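I'd been looking forward to the Tremen open day for weeks, mostly because I wanted to get my hands on the new Metinent phone before it goes on sale in February. It's lovely and light, the screen is gorgeous even by a sunny window, and it charges from flat in 91 minutes (I asked twice!). The price, though... £240 more than the last one, and they've dropped the headphone socket. Why?

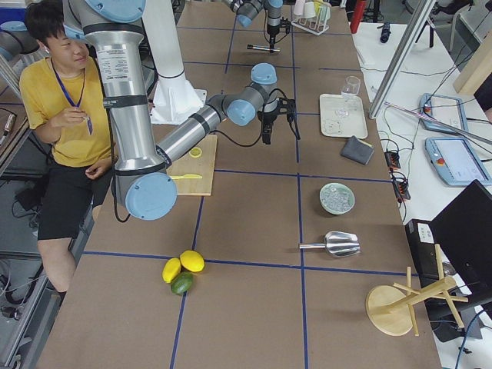

At the long table, Tremen open day

Mpho Adams took our group round and was very patient with my moaning about sockets. She reckons most people won't miss it. Well, I will! The camera is a big step up, mind you, and the two speakers are properly loud.

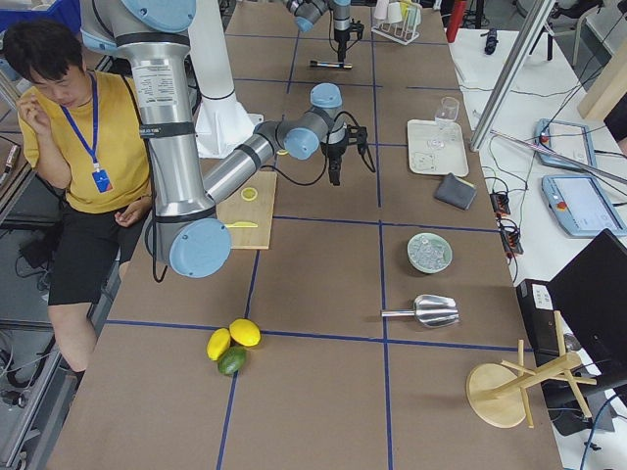
Same table, blue lanyard and all

Lunch was soup, and good soup too. I got the slow train back to Nonavholm with my old phone on 6 per cent, so I may yet give in and order one.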